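Helge Isaksson has spent most of the winter on one function. It takes the images from the wrist camera on a Bimitz hand and decides which pixels belong to the robot and which belong to the room. Everything downstream depends on it, he says, and it was wrong often enough in February that the team at Tikurthorpe stopped trusting its own planner.

"We were blaming planning for two weeks," he says. "Duyên replayed the logs and the planner was fine. It was being told there was an obstacle at ten centimeters, and the obstacle was its own hand."

The first fix was the usual one. They rendered the arm from the joint angles and subtracted it from the depth image. Bare links came out clean. Cloth didn't, because the model has no folds in it.
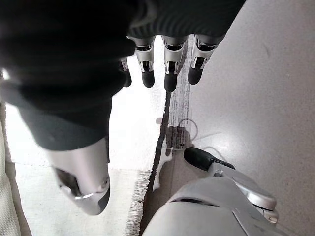
Isaksson's mask now comes in two layers. One is the rendered geometry, which he trusts for hard parts. The other is a small network that only looks at what the geometry can't explain, such as the soft folds in the black limb cover or the ribbed knit above the fingers. Chrome edges on the knuckles still give him trouble when the light is strong. "The depth just drops out there. I fill it from the model and move on."

Duyên Huỳnh labeled 337 frames by hand for the network and would like to avoid doing more. She worries less about the robot than about the floor. Rug fringe is thin and pale, and early versions of the mask ate it. A thin cable went the same way.

"If you remove a cable from the map, the planner will happily go through it," she says. "So I'd take a false obstacle over a missing one."

There are 931 frames in the test set. Isaksson runs it on every merge, and a merge that loses any labeled cable gets rejected. He wants timestamps sorted out next, as the joint angles still arrive later than the images when the arm moves fast.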